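Folding Project - What We Did This Semester

Our team picked laundry for the spring project, mostly since everyone on the Stoica course had already done block stacking and we wanted something floppy! The lab at Prudside let us have the two-arm setup every Friday, and our job was to teach it to fold clothes by demonstration.

Collecting the data

I figured this would be the easy part. Nope. One person drives the arms, one resets the clothes, and one keeps the log (usually me). We ended up with 454 demos.

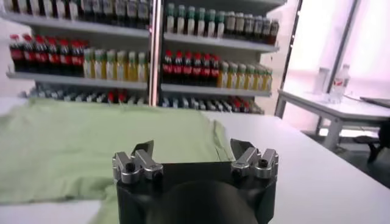 The rule we settled on was to start every demo with the garment flat and both grippers open. Before that, our starts were all over the place - and the first model we trained just sort of hovered over the cloth and gave up.

Driving got way better with practice. My first fold took forever, and I kept grabbing the table instead of the fabric. The lengthwise fold is still my favorite, because you have to move both hands together or the whole thing twists. 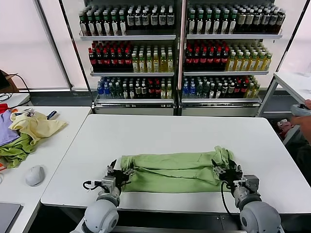

How it did

We ran 10 test folds in May and counted 9 as good enough to put in a drawer. The other one came out as a ball. Next up is long sleeves, if Altico keeps lending us lab time.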